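How Votes Get Counted

Grades 4 to 6

An election has two main parts. In the first part, people mark their choices. In the second part, workers count those choices and check the count. This page covers the second part. The rules are a little different in each state, so the steps below follow one made-for-paper system used in the town of Poson.

What is a ballot?

A ballot is the form a voter fills out. In Poson it is a sheet of heavy paper. Each contest has a title, such as "Mayor," and a list of names. Next to each name is a small oval. The voter fills in the oval with a dark pen.

Some ballots also have a question on them, called a measure. A measure asks voters to say yes or no to a new rule or a new way to spend money. Last September, Poson voted on a measure about the hours of its indoor market.

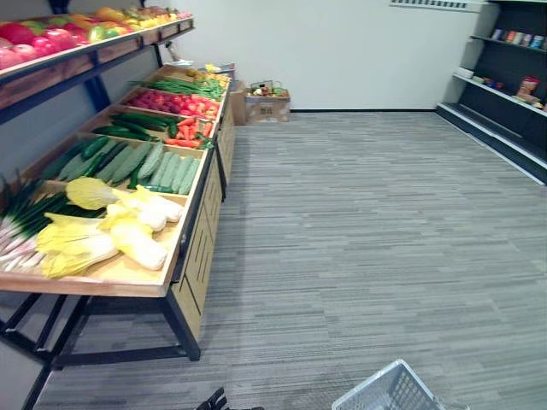
What does the scanner do?

The voter slides the ballot into a machine called a scanner. The scanner shines light on the paper and measures how dark each oval is. A dark oval counts as a mark. A light oval counts as blank.

The scanner adds one vote to the total for each marked choice. It does not save the voter's name. The paper drops into a locked box underneath and stays there until the polls close.

Scanners can also find two kinds of problems:

Overvote: The voter marked more choices than the contest allows. If the rule is "vote for one" and two ovals are filled in, neither vote counts. The scanner gives the ballot back, and the voter may ask for a new one.

Undervote: The voter marked fewer choices than allowed, or left the contest blank. This is permitted. The other contests on the ballot still count.

What happens when the polls close?

In Poson the polls close at 8 p.m. Anyone already standing in line at that time may still vote. After the last voter is done, the workers lock the scanner so that it will not accept more paper. Then it prints a long strip called a results tape.

Two workers read the tape and sign it. They must come from different political parties. They also compare two numbers: how many voters signed the poll book, and how many ballots the scanner took in. If the numbers do not match, the workers write a report that explains the difference.

A sample count

Suppose 1,064 people voted on the market measure. The count might look like this:

Yes: 546
No: 467
Undervotes: 51

Add the three numbers and you get 1,064, so every ballot is accounted for. The undervotes are not added to either side. "Yes" has more votes than "No," and the measure passes.

Why are the first results called unofficial?

Numbers reported on election night are not final. Some ballots arrive by mail and have to be opened and checked. Others are provisional ballots. A worker gives a voter a provisional ballot when there is a question about that voter's registration. It goes into a sealed envelope until the election office can look up the answer.

Suppose there are 36 provisional ballots, and the office finds that 5 of those voters were not registered. Those 5 envelopes stay sealed. The other 31 are opened and counted.

What is an audit?

An audit is a test of the count. The election office picks some batches of ballots by chance. Workers then count the paper by hand and compare their totals with the totals from the scanner.

"We roll ten-sided dice to choose the batches," explains Itzel Cortés, the town's election clerk. "That way no one can know ahead of time which ones we will check."

If the hand count and the scanner disagree, the office counts more batches until it finds the cause.

Who makes the result official?

A group called a canvassing board reviews the tapes, the reports and the audit. When its members agree that the records are complete, they sign a paper to certify the election. The result is now official.

A recount can still take place if a contest is very close. State law says how close it must be and who may ask for one.

Words to know

Audit: a check of a sample of ballots
Canvass: the full review of election records
Certify: to declare a result official
Measure: a yes-or-no question on a ballot
Poll book: the list of voters, signed when they arrive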